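The Case Against the Perfect Bin

My sister-in-law sent me another article about decluttering in July, and I read it the way I read all of them, with a cup of coffee and my jaw set. The writer had spent a weekend moving everything she owned into matching containers. She reported feeling lighter. I would like to hear from her again in a year.

I have been through the bin phase. I bought the Erken starter set, then the Gustlow one when Erken stopped making the lids, and for a while I had a label on everything down to the birthday candles. The theory, as far as I could follow it, was that every object in a home belongs to a family and that families should live together. Pens with pens. Forks with forks. Toys with toys, sorted again by size if you had the strength.

What the theory leaves out is how things get used. A marker comes out for a shopping list and gets put down wherever the list was written. A child feeds a plastic animal with a spoon, and from then on the spoon is a toy, whatever the label says. My friend Purificación Quintana raised two boys in an apartment smaller than my kitchen and kept one drawer for what she called "the rest." I used to think this was a failure of nerve. Her boys could find anything in it.

The professionals have an answer for this, of course. Baltasar Sarmiento, whose talk I sat through at our library, told us that a mixed bin is a decision put off. He said it twice, and people wrote it down. I asked him what was so terrible about putting off a decision over a bottle cap. He said it was never only one cap. Fine, but then it's a few caps, and I still can't see the emergency.

His own method had three stages, and the second one involved a spreadsheet. A woman near the front said she had listed 1657 items before she gave up on the garage. There was applause. I have thought about that woman often. I wonder what she might have done with those evenings, and whether she ever once looked up a garden trowel by its row number.

I'll grant the sorters a few points. Knives should be kept away from children's things. Medicine needs its own place, up high. Papers you may need for taxes do not belong under a pile of puzzle pieces, a lesson that cost me over 200 dollars in late fees. Where a mistake can hurt you, sort all you like.

But most of what drifts around a house is harmless and cheap, and the labor we're told to spend on it is worth more than the stuff is. When I hear that a family has bought the tall Derosberg shelving to hold the Swanepoel boxes that hold the smaller boxes, I don't picture a calm home. I picture somebody on the floor at ten at night, holding a toothbrush and a toy, trying to remember which lid is which.

So I have gone back to something close to Purificación's drawer. Mine is a plain open bin with no label, and whatever is lying around at the end of the day goes in it. Once in a while I tip it out, put back what somebody has asked for, and return the remainder to the bin. My sister-in-law has offered to come over and help me with it, and I have told her the coffee will be on but the bin stays as it is.
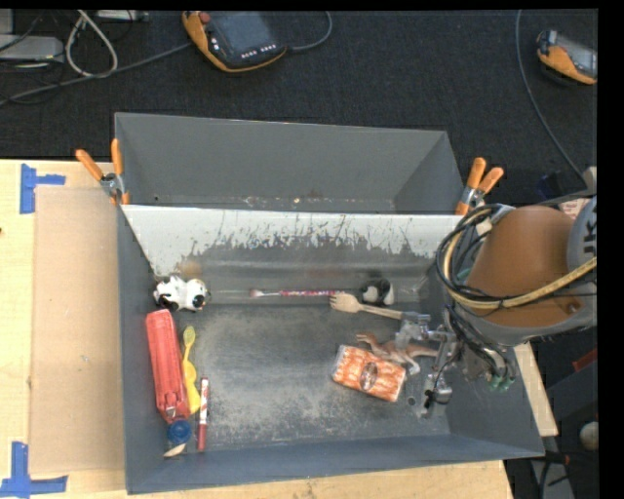

She says she is bringing dividers anyway. I expect they will go in with the rest.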